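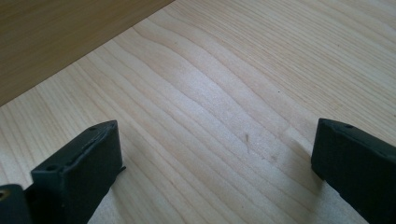

Pale wood with a wavy grain, and a darker, honey-brown panel behind it.

Help wanted: part-time wood finisher and bench hand, Zukura Tables, Andham

Hi! I run Zukura, a small furniture shop in Andham, and I'm looking for one more pair of hands at the bench. If you're the kind of person who runs a palm over every tabletop you meet (I do it in restaurants, my family has given up on me), please keep reading.

We make tables, benches and the odd set of shelves, mostly out of pale woods. I love a board where the grain goes along nice and straight and then suddenly bends into a wave and straightens out again. Half of my week goes into deciding which side of a board faces up, and I'd like to have somebody around to argue with about that.

What you'd be doing

Mostly sanding and finishing. We finish nearly everything matte, so there's no gloss to hide behind, and swirl marks show up the minute a table gets near a window. You'd also help me match boards for tops, fill and touch up edges, wipe on oil, and wrap pieces for delivery. Fridays we sweep the whole place and sharpen things.

Right now the big job is the Kwiatkowski order: 38 café tables with light tops and darker side panels. The two woods have to meet in a clean line with no filler, and I'm fussy about it. After that comes a long built-in bench for the library on Gostska Street, which I'm really looking forward to – it has curves!

Hours and pay

The job is 13 hours a week to start, spread over two days that we'd pick together. There's a good chance of more hours in spring. Pay is $163 a day for the longer day and the same hourly rate for the shorter one, and you get paid every other week. I supply the dust mask, ear protection and apron. Bring your own boots, please, closed toe.

Who I'm hoping for

You don't need a certificate. Some bench time would help, whether that was a job, a night class or a garage full of half-built chairs. You should be able to lift one end of a heavy tabletop and be okay on your feet for a few hours. You should be patient, too. Going through the grits takes as long as it takes, and if you skip one I will find out when the oil goes on (so will you, and it's a sad feeling).

I had a helper until November who came in knowing how to paint fences and nothing else, and the work was lovely by the end. So if you're not sure you qualify, write anyway.

The shop is heated, though the back corner by the lumber rack gets chilly. The number 63 bus stops across the road, and there's parking in the yard if you don't mind backing out.

How to apply

Send me a few lines about yourself through the contact form on this site, or drop a note in the mailbox at the yard gate. A photo or two of something you've made or fixed up would be great – a cutting board counts. No formal résumé needed. I'll ask everyone I meet to come in for a paid half-day, so we can both see how it feels.

I'm reading messages as they come in and would like to have somebody started by the end of January. If you wrote to me last year, feel free to try again!

Posted Dec 24, 2018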